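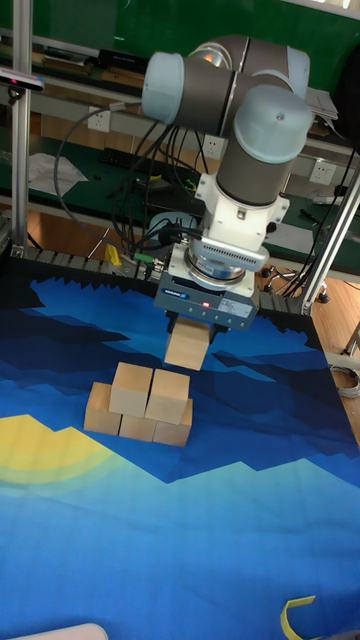
Kathleen Hayes wrote in after last month's issue to ask whether plain wooden blocks still hold a child's attention past the age of four, or whether she ought to give up and buy the kind that click together. Her grandson knocks everything over before he gets to the third row, she says, and then he wants a snack.

Well, Kathleen, please don't give up on them yet! I have had a soft spot for plain cubes ever since my own two were small, and I still keep a bag of them under the stairs for visitors (and, if I'm telling the truth, for myself on a rainy afternoon). There is something very pleasant about a pale block with the grain showing and the corners slightly rounded, and a pyramid is a fine thing to build with it. Start small. Four along the bottom and two on top already looks like the beginning of something, and a child can see where the next one might go.

If the towers keep coming down, have a look at the bottom row first. Small builders tend to leave a little gap at one end, and whatever goes on top of that gap will wobble. Let him push the row together with the flat of his hand – my daughter used to call this "closing the door" and would do it with great ceremony.

The other thing I'd suggest is a cloth underneath. A bare tabletop is slippery and terribly loud when the whole lot falls, and a printed mat gives the building somewhere to be. Mountains are lovely for this, or a night sky, or a low yellow sun behind some hills. Ours was an old curtain with boats on it, and for one whole winter every tower we made was a lighthouse.

Fergal Ó Néill has kindly offered to bring his big box to the Tuesday morning get-together, all 131 blocks of it, sanded and oiled over the summer. There will be tea, and juice for the builders, and we'll put the rugs down by the window as usual. Do bring a cloth from home if you have one with a good picture on it – the brighter the better – and Kathleen, bring your grandson and plenty of snacks.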